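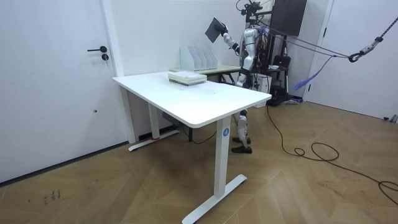 *Filing task: humanoid holding a dark gray folder or board above the four-slot organizer.*

# Laxdal Filing Kit - evaluation data

Recordings made while reviewing the Laxdal kit from Prundano. Fixed camera, one view.

| Split | Episodes |
|---|---|
| train | 588 |
| test | 51 |
| total | 639 |

Of these, 223 are labeled `success`. Labels were set by hand by Thanakorn Pongsiri.

## Notes

- An episode starts at the `grasp` event and stops at release or timeout.
- Vendor firmware 5, default gains. No tuning on our side.
- Depth is missing for the August sessions - use RGB only.
- Object poses are not included.

## Status

Last update: Nov 18, 2018. Results for the Butlow kit are kept in a separate repo.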